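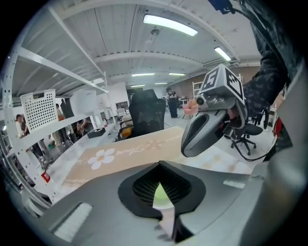

*Placemat with daisy-like flower and the word "Flower."*

**Television Industries: Notes for Session 2**
**Topic: The limited series and the open ending**
Instructor: Oluwatosin Abubakar
Sep 18, 2024

### 1. Terms

A *limited series* is ordered with a fixed number of episodes and a story expected to close. An *ongoing series* is ordered one season at a time, and its writers normally leave material for a further season. The word *miniseries* is older and is used loosely in the trade press. In this course it refers only to productions broadcast over a few consecutive nights.

Students should keep the order (what the network has agreed to pay for) separate from the label (how the program is presented to viewers). The two often disagree. A program may be announced as limited while its cast contracts contain options for later seasons.

### 2. Case: *Trorside*

*Trorside* is a family drama set in a harbor town, made by Evberg for the Stikell channel. It was ordered as a limited series of 11 episodes. The final episode resolves the sale of the family house but leaves the younger daughter's departure open.

Points for discussion:

- The closing scene was rewritten late in production. The earlier draft, included in the reader, has the daughter return home.
- Stikell removed the word "limited" from its listings after the fourth episode was shown.
- Evberg held options on two of the lead performers and none on the other members of the cast.

Viewers wrote to the channel asking whether the story would continue. Stikell logged 4,000 messages, of which 3,000 arrived in the week after the finale. The channel gave no answer until the following September, when it announced a second season with a partly new cast. Consider what the delay allowed the channel to do, and what it cost the producers, who had by then released the standing sets.

### 3. Labels and awards

Award bodies usually place limited and ongoing series in separate categories. A program that returns may have to change category, and it then competes against a different group of titles. Publicity departments are aware of this, and the wording of a renewal announcement often reflects it – "a new chapter" is a common phrase, as is "a companion story."

The anthology form avoids part of the difficulty. Each season has its own story and may keep the title, the tone and some of the performers. Compare the contract terms in the Mohammed reading, pages on performer options.

### 4. Preparation for the next session

Read the Mohammed chapter in full and both drafts of the *Trorside* closing scene. Bring a one-page response to the following question:

> At what point in its run did *Trorside* stop being a limited series, and whose decision was it?

Responses should cite at least one scene and one document from the reader. Late responses are accepted only with prior written agreement. Recordings of the first and last episodes may be viewed in the library and may not be copied.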